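4.2 Moisture uptake in stored buckwheat hulls

Hull samples from the Bondancombe mill were split into two lots and stored in open trays at a constant air temperature. Lot A was dried before storage; Lot B was stored as received. Each tray held 200 g of hulls, and trays were weighed every 20 hours until the change between two weighings fell below the resolution of the balance.

Lot B reached a stable weight earlier than Lot A, as expected from its higher starting moisture. The difference between the lots narrowed over the storage period but did not close. Jiang and Fang reported a similar gap for rice husk and linked it to changes in the cell wall during drying – a reading that our data neither support nor rule out. Broken hulls took up water faster than whole ones in both lots, and the effect was larger in Lot A.

A total of 382 weighings were kept for analysis. Readings taken while the storage room door was open were dropped before fitting. The remaining values were fitted with a two-term model, with the slow term held equal across lots.

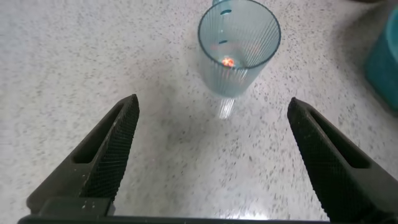
Vol. 2, p. 20

Figure 3. Gripper with knurled inner finger faces.

The fitted slow term was sensitive to the choice of end point. Removing the last weighing from each tray shifted it more than removing any earlier one, so the values for long storage should be read with care. Tray position had no clear effect on the fast term – see Section 4.3 for the test by shelf.

Contact: Shiyu Fang, Evik | © Daslow | Back to top

We use cookies to improve this site. Accept | Settings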